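**For immediate release -- August**

# Claims on "everlasting" socks don't stand up, says Sulercombe clothing group

Shoppers are being asked to pay more for socks on the strength of promises that hardly anyone has checked, according to a report out this month from the Sulercombe Clothing Forum. The report, *Worn Through*, looks at the wording on sock packaging and on shop websites, and finds very little behind it.

The forum asked 574 households in Sulercombe and Plolham to keep a simple diary of the socks they bought, wore and threw away. It also wrote to eight sellers whose packs used words such as "lifetime", "everlasting" or "built to last", and asked each of them what the words meant. Three replied. One sent a discount code.

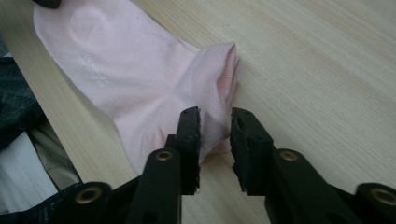
*A pale pink sock with a ribbed cuff.*

The main finding will not please the trade. Households that paid more for long-life socks did not keep them any longer than households that bought plain multipacks. The most common reason for throwing a sock out was a hole at the heel or toe. The second was the loss of its partner, a problem no guarantee on the market claims to cover.

The forum is careful about how far this goes. Diaries depend on people filling them in, and 175 of the households stopped before the end. Their entries were left out of the final count. Even so, the forum says the burden of proof belongs with whoever prints the promise on the pack.

Darnell Pruitt, who wrote the report, said: "I started out expecting to find that you get what you pay for. Perhaps you do, somewhere. But when I asked for the test results, I was sent adverts. If a company says a sock will last for life, it ought to be able to say whose life, and how often it was washed."
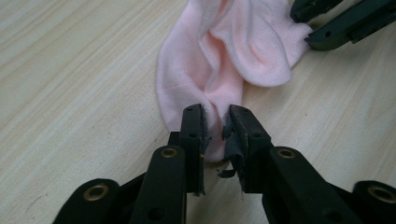 *Pink knitted sock on a wooden tabletop.*

## What "tested" means

Several packs said their socks had been "rub tested". Rubbing tests are a normal part of the textile trade and the forum has no quarrel with them. Its complaint is that a number on its own tells a shopper nothing. One pack boasted of 1,000 rubs without saying what the fabric was rubbed against, how hard, or what state it was in afterwards. A sock could go through all of that and come out in rags, and the sentence on the pack would still be true.

Guarantees fared little better. Most asked for the original receipt. Some asked for both socks to be sent back at the buyer's cost, and one left out "damage from wear" -- a strange thing to leave out of a promise about wearing. 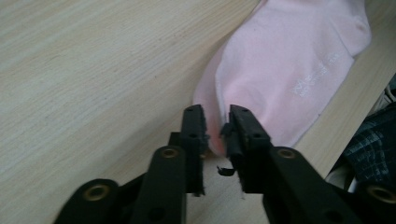 Uchida, writing to the forum after reading a draft, thought this was too harsh: small makers can't afford laboratory work, and a generous guarantee may be the only way they have of showing faith in what they knit. The letter also pointed out that plenty of people wash everything hot and then blame the sock.

The forum accepts the point about washing and has printed the letter in full at the back of the report. It does not accept that faith should be sold as fact. A small maker who has run no tests can say so, and can still offer to replace a worn pair.

The report also takes a dim view of "green" wording.
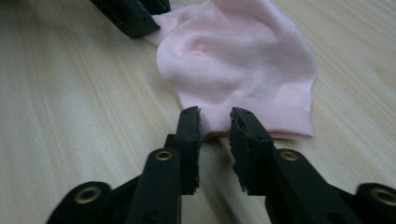 Recycled yarn may well be a good thing, but four of the packs gave no figure for how much of it was in the sock, and a fifth gave a figure that turned out to be for the cardboard sleeve. Mending gets a short chapter. The forum would like to believe in a darning revival, and found almost no sign of one in the diaries.

*Worn Through* asks for three changes: a stated test method beside any number, guarantee terms printed on the outside of the pack, and an end to the word "lifetime" unless it is explained.

**Notes to editors**

- Printed copies can be collected from the forum's desk at Rullholm House, Sulercombe, between 10am and 4pm.
- The forum takes no money from clothing makers or sellers.
- Darnell Pruitt is available for interview in the mornings.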